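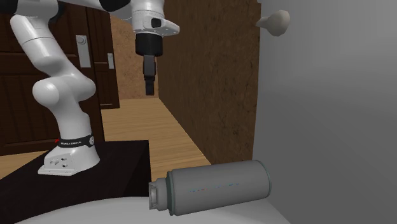
Saron Mersha replied:
Have you signed anything yet? Read the part about what happens when the wind farm makes less power than they promised. Our shop went with Mirnari last June and I wish I'd gone over that bit twice.

kwumbei
Nothing signed, no. Mirnari wants us in for 7 years at a fixed price, and Georgiou will do 2 but the rate is higher. My boss loves the idea of saying we run on wind. I just don't want to be the guy who picked the wrong contract - you know how that goes.

ayuba_a
Go short. Prices around here have been all over the place and seven years is forever for a small shop.

Saron Mersha
I don't agree, Ayuba. Short is how we got burned before. We renewed at a bad time and paid for it all winter! 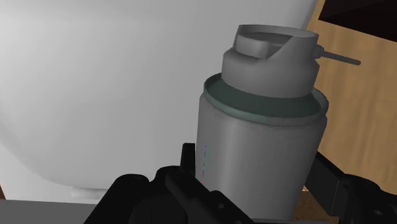 Spray can, gray cap

ayuba_a
OK but you had a lousy broker, you said so yourself in the other thread. That's a different problem.

Junpei N.
Kofi, do you get to keep the certificates? With Lultach we paid for wind power and they sold the certificates to somebody else, so we couldn't claim a thing. It was on page 61 of the contract (yes, I read that far, eventually).

kwumbei
Ugh, no idea. I just looked and it only says "attributes as per schedule" and there's no schedule attached. Emailing them now.

Junpei N.
Yep, get that schedule before you talk price at all.

ayuba_a
Agree with Junpei on that one. Still say two years though.

kwumbei
Mirnari wrote back, ticket number 2406, and they'll send the schedule over tomorrow morning. I'll post the wording when I have it.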